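Chapter 7
Bins, Dividers and Liners

7.1 Scope of the chapter

Chapter 6 dealt with shelving and with goods that stay in their own cartons. This chapter deals with goods that leave the carton and are stored or moved in an open container. The container is called a bin throughout, whatever its size, provided that it has a floor, four sides and no fixed lid. Bags, sacks and drums are covered in Chapter 9.

The reader should be able, at the end of the chapter, to choose a bin depth for a given part, to place a divider, to judge the condition of a bin floor, and to write a bin card that another person can use without asking questions.

7.2 Terms

Floor. The inside bottom surface. The outside bottom surface is the base, and the two are often made separately.

Wall. Any of the four sides. The wall nearest the person or equipment doing the picking is the front wall, even where the bin is square.

Partition. An upright piece that divides the bin into compartments and is meant to stay in place. A partition that lifts out by hand is a divider.

Main compartment. The largest compartment of a partitioned bin. Where two are equal, the front one is the main compartment.

Liner. Any sheet or mat laid on the floor or hung against a wall.

Working depth. The distance from the top edge of the lowest wall to the floor, less the thickness of the liner. Catalogs usually give outside height, and the difference matters in shallow bins.

7.3 Depth and reach

A deep bin holds more for the same floor area and keeps parts from bouncing out. It also costs more to empty. Charito Umali's work at the Layug parts depot is the usual reference for this trade. She timed 1,459 single picks from bins of 2 depths and found that the first half of a load came out at nearly the same rate from both. The difference appeared in the second half and was greatest for the last few parts, which tended to lie flat against a wall or in a corner.

Three features of the last parts explain the delay. They offer less edge to grip. They lie beside a vertical surface that blocks an approach from that side. They are also in the shade of the wall, so that a dark part against a gray floor is hard to find. Long, narrow parts are the worst case, as they settle parallel to the wall and close to it.

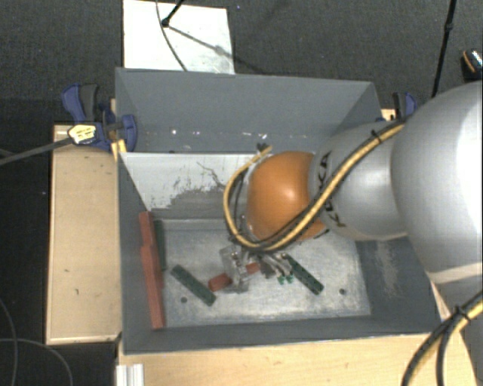
The Plenier rule follows from this. It states that the working depth should be no greater than the clear reach of the picker, measured from the top edge of the wall with the wrist straight. The rule says nothing about corners, and a bin that satisfies it may still be slow to clear. Many depots therefore apply a second limit and refill a bin before it reaches its last layer.

7.4 Wear

Bin surfaces wear in a fixed order in most service. The floor goes first, from sliding contact. The lower parts of the walls and partitions follow, where parts strike them during filling. The top edges go last, unless the bins are stacked.

Paint on a metal wall hides early damage and exaggerates late damage. A scuff that removes paint over a wide area may have taken almost nothing from the metal -- the inspector should feel the surface before writing anything down. Bare metal should be recorded as bare, and rust as rust. The word "worn" alone is not an acceptable entry on an inspection sheet.

The Stiltley schedule calls for inspection after every 3,000 fills or at the March stock count, whichever comes first. Bins that carry castings are inspected twice as often. A bin that fails is taken out of service with its card attached, and its contents are moved to a bin of the same working depth.

7.5 Loose pieces and fixed pieces

Beginners often confuse the contents of a bin with its fittings. Blocks, rails and corner strips may be part of the bin, or they may be stock. The card must say which. In the Bunden system the fittings are listed on the back of the card and the stock on the front, and nothing may appear on both sides.

Fittings that are not fastened down should be weighed with the empty bin. If this is left out, a count by weight will be wrong by the same amount every time, and an error of that kind can pass through more than 60 checks before it is found.

7.6 Choosing a partition

Partitions are selected after the depth has been set. The first decision is height. A full-height partition keeps small parts from crossing between compartments but adds another vertical surface, with the effect on corner picks described in 7.3. A low partition is easier to reach over and is preferred where the parts are too large to climb it.

The second decision is position. Table 7.1 gives recommended positions for the standard bin lengths. Values are measured from the inside of the front wall.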